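Gukel Folding Workbench, long version

Posted 2025-07-14
Filed under: Workshop, Benches and storage

I bought this bench in April to replace a Forwood trestle set that had gone out of true. It lives in a single garage with a car in it most nights, so whatever I use has to fold up and hang on the wall. I paid full price from Skerka, the online shop, and it came on a pallet with the legs already bolted on.

Assembly

Little to do. You fit the feet, tighten the cross brace and peel off a lot of film. The leaflet shows the brace the wrong way round in the second drawing. If the bolt heads end up facing the wall when the bench is folded, you have copied the drawing and need to swap it over. The Allen key supplied is soft and rounded off on the third bolt. Use your own.

The top

The top is 1,000 mm long and punched with holes on a regular grid. They take standard 20 mm dogs, and most of mine dropped in without trouble. A few holes near the back edge had paint in them and needed a rub with a round file. The grid is square as far as I can measure it. I set a long straight edge against two dogs and cut a sheet of 18 mm ply across it, then flipped the offcut to check, and the line was good enough for a kitchen carcass.

Small screws fall through the holes. I knew this would happen and it is still annoying. A tray underneath would catch them, and there are fixing points for one on the frame, but the tray is sold separately and has been out of stock since I ordered. I have been using an old baking sheet on two bungee cords.

Glue comes off the surface with a scraper once it has gone hard. Inside the holes it stays put. Lay paper down before a glue-up.

Legs and stability

On a level floor the bench does not move when I plane along its length. Planing across it is another matter and I put one foot on the brace for that. My garage floor falls towards the door, and the adjustable feet have just enough thread to take it up. If your floor is worse than mine you will want packing pieces. The locking catches on the legs are stiff and sit close to the hinge, so keep your fingers back.

Height is fixed. For me it is right for sawing and a bit low for marking out. Forwood's new one has telescopic legs, but I tried it in a shop and it rocked.

Clamps

Two hold-down clamps come in the box. They are fine. The pads are hard plastic and leave a mark on pine, so I stuck a bit of leather on each. The throat is shorter than it looks in the catalogue and will not reach the middle of a wide board from the side. I bought a longer pair from Butkienė, which fit the holes with a slight wobble and hold well once they are wound down.

Folding and storing

Folded, it is flat enough to hang behind the up-and-over door mechanism. It is heavy. I can lift it alone but I would not want to carry it up a flight of stairs. The wall bracket is decent, the screws that come with it are not, and the plugs are for solid brick only.

Finish

The coating has held up apart from one corner where I dropped a mitre saw on it. There is a touch of rust starting there. The underside was left with sharp burrs round some of the holes, which you find out when you reach under to push a dog up. Run a file or some coarse paper round them on the first day.

Accessories

A planing stop and a side fence are listed. I bought the fence. It slides on two pegs and locks with a cam, and the cam needed adjusting before it would grip. After that it was fine and I use it most weekends. I have not tried the planing stop, as a strip of oak between dogs does the same job.
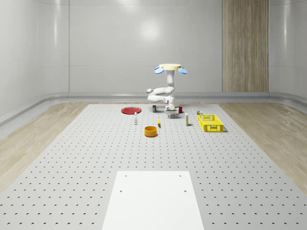

One reader has had the same bench for longer and disagrees with me on the dogs. The cheap plastic ones are enough, the comment says, provided you wipe a little paste wax on the shank, and metal ones will chip the coating round the holes in time. The same reader would skip the fence and put the money towards a second pair of long clamps. On the burrs we agree.

I have since looked at my own holes and the coating is worn at the two I use most, so the point about metal dogs is fair. I will carry on with mine.

Good: accurate grid, folds flat, solid along its length.
Bad: burrs underneath, missing tray, poor wall fixings, fixed height.

Would I buy it again? Yes, at the sale price. At full price I would wait until the tray is back in stock and get both together.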